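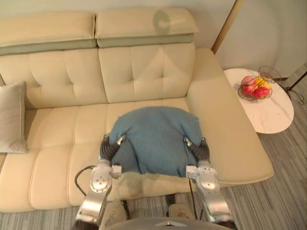 Blue sweater on the sofa.

How to Use Your Phone as a Hotspot When the Home Internet Goes Down

By Sandra Naylor

Most phones sold with a data plan can share their connection with a laptop, a tablet or a TV. Setting it up takes a few minutes, and it is easier to do before you need it.

Check your plan first

Log in to your carrier account and look for a line called "hotspot" or "tethering data." It is often a separate amount from your regular data. My plan with Didon allows 32 GB a month, and after that the hotspot slows down enough that video stops working. Regular data on the phone itself is not affected. If your plan has no hotspot line, call and ask. Some older plans need it added.

Turn it on

On an iPhone, open Settings, tap Personal Hotspot and switch on Allow Others to Join. On most Android phones, open Settings, then Network & Internet (or Connections), then Hotspot & Tethering. The wording differs a little between makers.

Change the network name and password while you are there. Use at least 14 characters and skip anything you already use for email or banking.

Connect the other device

Open the Wi-Fi list on the laptop or tablet, pick the name you just set and type the password. If the name does not show up, keep the hotspot screen open on the phone and try again. On an iPhone, switching on Maximize Compatibility often fixes this with older laptops.
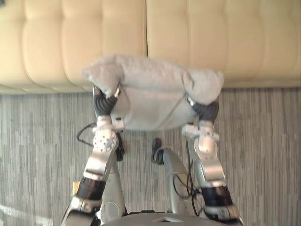
Put the phone where the signal is best, usually near a window and off the floor. In our house in Sollville the front room gets 53 Mbps and the kitchen barely loads a page. Run a speed test in a few spots and remember which one won.

Keep data use down

Set the connection as metered on a Windows laptop (Wi-Fi, then the properties for that network). On a Mac, turn on Low Data Mode for it. Pause cloud backup and photo sync. Turn off automatic app updates. Streaming in standard definition uses far less than HD.

Watch the battery

A hotspot drains a phone quickly. Mine went from 90 percent to nearly empty in one afternoon of work. Plug it in, take it out of a thick case if it gets warm, and do not leave it in direct sun.

If you can use a cable, do. USB tethering charges the phone from the laptop and tends to drop out less than Wi-Fi.

When you are finished, switch the hotspot off and turn your backups on again. Gareth Haworth wrote in to say he forgot that second step in June and did not notice until he changed phones.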